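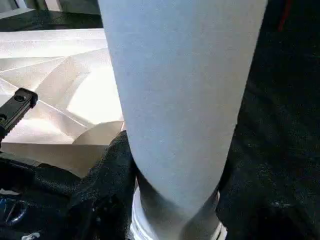 To: Brumeck Estuary discussion list
Subject: Re: Saltmarsh survey and the Hasham breach
Date: August 16, 2020

Thanks for posting the summary. I have a few corrections and some answers, and I've left your text in where it helps.

> The survey report says the marsh at Skestwood has lost ground again
> and now stands at 572 acres. The last one said 605. Does that mean
> we lost 33 acres in one winter?

No. The 605 figure came from the older mapping, which drew the seaward edge along the outer limit of any vegetation, including scattered patches of glasswort on the mud. The new survey draws the line where plant cover becomes continuous. If you apply the new rule to the old aerial photos you get a smaller starting number, and the report has a table for this in the second appendix. There has been real erosion, mostly on the north side of the Tan channel where the bank is undercut, but you can't get the size of it by subtracting one number from the other. I'd ask people not to repeat the 33 acre loss until the two maps have been redone on the same basis. It has already shown up in one newsletter.

> I also read that the breach at Hasham will be dug in February. I
> thought work was banned over the winter on account of the geese.

The February date is for the survey pegs and the trial pits on the landward side, behind the old wall. That ground is arable and outside the protected boundary. The breach itself can't be dug while the wintering birds are on the site, and the license says so in the second condition. The earliest it could happen is late spring, and then the contractor has to work around nesting redshank on the upper marsh. My own guess is late summer, which would also give the new creeks a few months of ordinary tides before the winter storms.

> Will the footpath on the wall be closed for good?

Part of it will. The stretch between the sluice and the pumping station goes, since that is the part of the wall being opened. The replacement runs along the new bank farther inland and is longer. It will not have a view of the channel for most of its length, and several people objected on those grounds. The plan now includes a spur out to the end of the remaining wall on the Skestwood side. The surface is grass, so it will be muddy from fall onward, the same as the present path.

> Somebody told me the shellfish beds at Brumeck will be smothered by
> the silt that comes out.

This one is harder to answer. The modeling shows most of the sediment going into the site on the flood tide and staying there, which is what you want if the land is going to rise and turn into marsh. Some fine material will come out through the breach in the first weeks as the new channel cuts itself. The model puts the nearest mussel bed 3000 yards down the estuary from the breach and gives only a thin, short-lived deposit at that distance. The model was run with average spring tides and moderate wind. It was not run with a surge, and I think it should have been. I put that in my response to the consultation and have had an acknowledgment but no answer.

The cockle beds are a separate matter. They shift from year to year anyway, and a single season's survey before the work will not tell us much. Two seasons would be better. If the breach slips by a year, that would at least allow a second one.

A few other points for people who weren't at the meeting:

The eelgrass transects on the lower shore at Tan were walked in full this summer. The beds are patchy but they extend farther toward the low water mark than the old map has them. The data sheets are being typed up and will go on the partnership page when they are checked.

Please stop anchoring small boats on the eelgrass. There are mooring posts at both ends of the hard, and the anchor scars from last season are still easy to find.

Bait diggers are asked to backfill their holes. It is in the code of conduct and it is mostly followed on the Brumeck side. It is mostly not followed at Hasham, especially near the slipway.

Written comments on the revised breach plan can be sent by letter or through the form on the estuary partnership page. If you sent comments on the first plan, they do not carry over, so send them again. Say which section you are commenting on. The drawings with the path spur are in the revised set only, so check that you have the right one before writing about the footpath.

> Is there a paper copy anywhere?

Yes, at the library in Skestwood, at the desk. It can't be taken away but they will photocopy single pages.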